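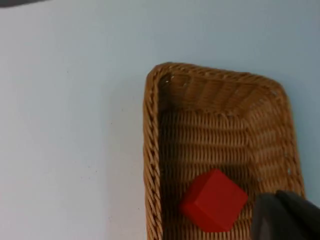 Hammad Hashmi wrote that the small dark bits come back on the table every time the bread basket is put down, and he asked if the basket must go back to the supplier, Cleltari, before the holidays.

Ticket 211: dark specks on the table beside the wicker basket
23/12/2022, by Hendrik Visser

I took over this ticket from Zinhle Ndlovu. Her notes from November say that the table was washed with soap and water and that the specks were back the next morning. She suspected the ceiling vent. I did not want to decide too quickly, so I went step by step.

1. Check the table. I wiped a part far from the basket with a white cloth, and the cloth stayed clean. The coating is not coming off. 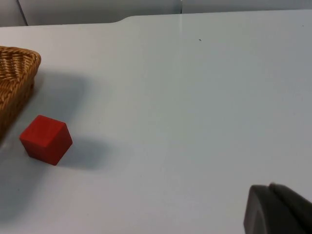 The vent was the next thing to exclude. Ayanda Motaung closed it for three days and we kept using the basket as usual. If the dust came from above, it should fall over the whole table in the same way. But the wide open part has only one tiny dark speck that you can notice, toward the far side. I do not say the vent is perfectly clean, only that I would not pay for a new filter because of this.

2. Check the basket. The outside is woven in diagonal bands, and between the strands there are dark gaps where small crumbs and dust can stay. I pressed along the weave with my thumb over a sheet of paper. Some bits fell out. They were hard and dry, like burned crust.

3. Clean the basket.
- Turn it upside down over a bin and tap the bottom with the flat hand.
- Brush along the strands, never across them. A soft paint brush is good.
- Use the vacuum cleaner on low power for the corners inside.
- Wipe with a damp cloth and let it dry in the open air. 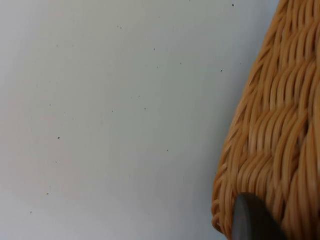
4. Wipe the table last. I made the mistake to do it first and had to do it again.

Result: I put the basket back after it was dry and left it there until the evening. There were two or three new bits near it, which I picked up with tape. I think some crumbs are still deep in the rim,

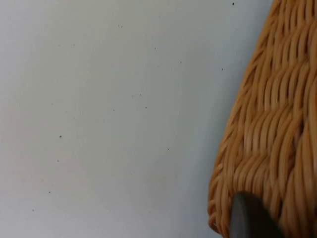

so I would like to repeat step 3 one more time before we close this. Please do not use oil or furniture spray on the wicker, it makes the crumbs stick. A cloth napkin under the bread will also help.

Hammad, there is no need to return the basket. Afshin Ranjbar will do the second brushing and write the result under this ticket.

Status: open, waiting for second cleaning

Contact Bindeven support desk | © 2022 Bindeven | Back to top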